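Can a town council ignore a vote taken at the annual town meeting?

Posted in Local Government and Elections

Firdevs Tokgöz

I live in Odby and went to our annual town meeting in October. A motion was put from the floor asking the council to stop the sale of the old Canpolat site until there had been a public hearing. It passed 222 to 52. I was one of the people who spoke for it, so I'm not neutral.

At the next council meeting the sale was on the agenda as if nothing had happened. The chair said the vote was "noted" and they went straight on to approve the contract with the buyer. One council member asked whether they were allowed to do that and was told the town attorney had already answered the question. No copy of that answer was given out, and it isn't in the minutes.
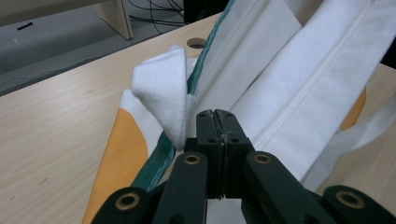 The gripper with its two fingers closed.

What I want to know is this. Is a vote at the town meeting binding on the council or is it only advice? We have a charter, which I have read twice, and it says the meeting "shall decide all matters properly brought before it." It doesn't say what "properly brought" means. And if the vote was binding, who makes them follow it? I asked at the clerk's office and was told to write to the council, so I'm back where I started.

For what it's worth, Billton is the next town over and they had a similar fight over a parking lot. There the council backed down, but I don't know if it had to.

Hanne Hviid

It depends on your state law first and your charter second, so nobody here can give you a firm yes or no. But I served on a charter review in a different town and these are the things I would look at.

Start with the notice for the meeting, sometimes called the warrant or the call. In many places the meeting can only take binding action on items that were listed in it. A motion made from the floor on something that wasn't listed is usually treated as advice to the council, however many people voted for it. That is most likely what "properly brought before it" refers to. If the Canpolat sale was on the notice, even in general words such as "disposal of town property," you have a much better argument.

Then find out who has the power to sell land. Some charters give it to the council alone, some need a vote of the residents, and some only need one above a certain price. It may be in a separate section on property, or in an ordinance that isn't in the charter at all. Ask the clerk for both.

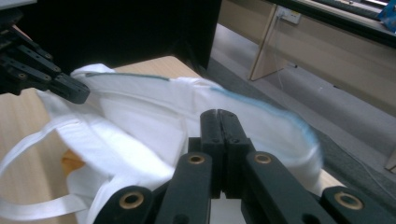
You should also ask for the attorney's opinion in writing. They may refuse and say it is privileged, and they may be right, but a refusal in writing is still useful. Ask for the motion to approve the contract too, with the exact wording and the names of those voting for and against.

As to who enforces it, in most cases that means a court. Residents can sometimes sue to stop a sale, but the deadlines can be very short - in my state it was a matter of weeks from the date of the decision. If the contract is approved and the deed hasn't been transferred, talk to a lawyer now and do the records requests at the same time. Some law schools run a clinic that takes local government cases.

Retitport

They do this everywhere. We had a petition here with more than 15 pages of signatures and it went in a drawer. Vote them out.

Hanne Hviid is right about the notice though. Ours had a line at the bottom saying "other business," and the council claimed nothing under that heading counted. Check if yours has the same line, and check what year it was added.

Firdevs Tokgöz

Thank you both. I found the notice and the sale isn't listed by name, but item 2 is "use and future of town-owned sites," so maybe that covers it. I have sent a request for the attorney's letter and the full motion. The deed hasn't been signed yet as far as the clerk knows. I'll post again when I get a reply.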